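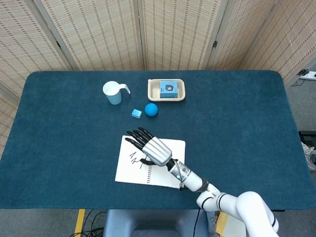 Figure 7.1 White plastic measuring pitcher with a curved handle, standing near the back edge of a table.

Chapter 7
Tires and Chassis Identity in Historic Racing Cars

A competition car of the 1960s rarely reaches the present day with all of its original parts. Engines were exchanged between events, body panels were replaced after contact, and suspension arms were treated as consumables. The chassis number is therefore the usual starting point for establishing identity, but the number alone is weak evidence. Plates can be moved, and frame tubes can be restamped.

This chapter deals with the physical inspection of the frame and running gear. Section 7.2 covers stampings, weld patterns, and tube dimensions. Section 7.3 covers wheels and tires, including the conversion of older size markings to metric section widths such as 255. Fluid capacities and their measurement are left to the end of the chapter.

Two terms are used throughout. A continuous history is one in which each owner is documented by a dated record. A reconstructed history contains at least one gap filled by inference. Tanner and Mocanu treat the second as acceptable for race entry, while Ertürk does not. Their arguments are compared in Section 7.4.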